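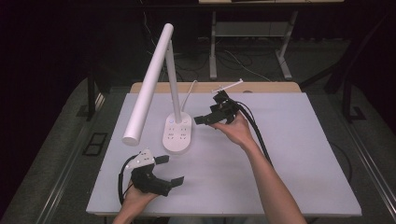 Home Explore Notifications Messages Profile

ok a few people asked what I do all day now that I've left the bakery software job, so. short thread on teaching robots things by hand. it's a weird job and I love it (mostly!)

1/ I started at Plivdale in October. my title has the word "demonstration" in it and my mom thinks I sell blenders in a department store. I have stopped correcting her

34 likes 6 replies

2/ the basic idea: the robot learns a task by copying a lot of recordings of a person doing it. so somebody has to be the person. you do the thing with grippers in your hands, the grippers record how they moved and what they saw, and then you do the thing again. and again. and then Hajnalka tells you to do it again but less fancy

3/ before this I was on remote control for a few weeks on another project (Gedska, the drawer one). you sit at a pair of leader arms and the real arms across the room follow you. sounds cooler, is slower. there's a tiny lag and you start moving like you're underwater, and then you go home and pour your cereal like that

51 likes 9 replies

4/ hand-held is way more natural once you stop fighting it. the hard part is that you have to give up your fingers. you get two jaws per hand, open and shut, and that's all you get. try pressing a lamp button with that! try picking up a coin! I spent my whole first morning chasing a bottle cap around and I was SO mad at it

5/ my best score so far is 95 good takes in one day. my worst is 11. same task, same table, I was just tired and kept letting go too early. a take where you drop something and scoop it back up like nothing happened doesn't count, by the way. I tried arguing. it doesn't count

6/ the thing I had to unlearn is being efficient. in real life your second hand is already halfway to the next job while the first one finishes. in a demo that makes mush, the model can't tell which bit mattered. so now I do approach, pause, close, pause, move. Hajnalka Győri (she trained me, she has the steadiest wrists I've ever seen) calls it "talking with your hands to somebody who's learning the language"

78 likes 4 replies 12 shares

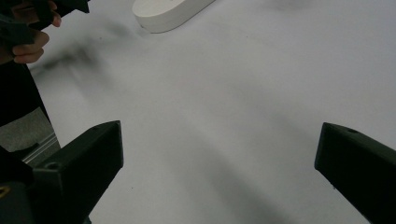
7/ also, wrist view is everything, and it took me ages to get that. you look down at the table with your own two eyes and it's all so obvious, where things are, where you're headed. the gripper only knows what its own camera gets. so in the view from one hand you've got the two black fingers wide open on a big stretch of white table, the white oval thing way up by the top edge, and my other hand is just a few knuckles and half a gripper in the corner. if I brought that hand in fast, this camera would barely get any warning. so I go slower than feels normal and I bring things properly into view before I grab

8/ and white stuff on a white table, whew. you start caring about shadows a LOT. sometimes the shadow is the best clue to where an edge is, for me and I'd guess for the model too

9/ tips, if you're about to start doing this somewhere:
- sort your cables before you start, every time, even if you only went for a coffee
- open the jaws all the way before you go in. half open is how you end up shoving things across the table
- elbows loose. I had a sore shoulder my whole first month from hovering
- if a take feels bad, it's bad, bin it and move on

62 likes 15 replies

10/ someone in the replies asked how many times you have to show it one thing. depends on the thing! the last batch I finished was 553 takes across a few of us, and 22 of those got tossed when we watched them back. I was responsible for more of the 22 than I'd like

11/ and yes, you do get to see the robot try it afterwards. the first time I watched one do my pause - my actual dumb little pause before closing - I yelled. it had also picked up a wobble I do on the left side that I had no idea I did. so now I know I wobble

97 likes 21 replies 8 shares

12/ to the person asking whether it's boring: some afternoons, sure. I get a song stuck in my head and do forty takes to the same chorus. but your hands get really clever at something really specific and I kind of like that. Nyitrai crew do cloth folding all day and say the same (I tried folding with the grippers once and made a sort of ball)

13/ next up for me is the Clunen tasks, where both hands have to work on one object together, handing it over in midair and so on. I'm nervous about the handovers. if anybody has done two-handed stuff with hand-held grippers and has advice on not clonking them together, replies are open, please be kind to my wrists

44 likes 17 replies

We use cookies to improve your experience. Accept all Manage settings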